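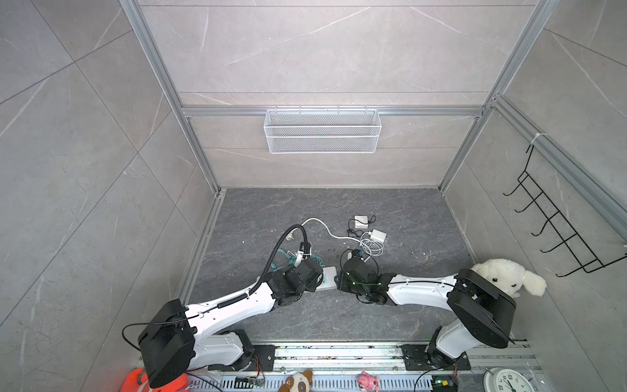
Since we moved to Rustach in April I have been thinking a lot about walls. In our old apartment I never looked at them. I pushed a cupboard in front and that was it. The new place has a very small utility room behind the kitchen, and a cupboard does not fit, so everything has to hang.

My first idea was to drill. I bought a box of plugs and a tile drill bit, and then my neighbor Hauke Hinrichs came over to borrow a ladder and told me how he cracked two tiles in his bathroom on the same afternoon. After this story I put the drill back in the drawer.

What I like now is a horizontal rail with things hung on it. A wire basket on a rail is a very simple thing, and you can take it down when you want to clean the wall behind. Light gray tiles with white veins are pretty, but soap and dust stay on them longer than you think, and with a fixed shelf you never reach the corner. With the basket I lift it, wipe, and put it back.

About the basket itself I have changed my opinion. I wanted a deep one first. In a deep one the small things go to the bottom and you forget them. I found three open packages of the same sponges in mine! A long and narrow basket is better for me, because everything stands in one row. White wire also looks lighter on a pale wall than I expected — my husband Finn wanted black, and for the hooks he got black.

The hooks are a different subject. A rack with a row of hooks is good for brushes, cloths, a dustpan, the little bag with clothespins. It is not good for anything heavy when it is held only with a zip tie. I know many people laugh about zip ties. I use them for trying out a position. You fasten the rack near the top, you live with it for 16 days or so long as you need, and if your hand goes to the wrong place every time, you cut the tie and move it. Only then I would buy a proper clamp. My aunt Roswitha does the same with picture frames and masking tape, so maybe it is in the family.

One thing I still did not solve is the side wall. If the rack hangs too far back, I have to lean over the floor drain to reach the last hook. If it hangs too far in front, the door touches it. Finn measured and says there are 7 centimeters where both is possible. I believe him, but I want to see it with the wet mop hanging there.

The dark floor I would choose again. It has lighter streaks in it, and crumbs are not so visible as on the plain white one we had before. You must still sweep, of course.

Next I want to sort the shelf paper and the old jars from Clallcombe. If somebody has a good idea for storing a long broom without a hole in the wall, please write it to me.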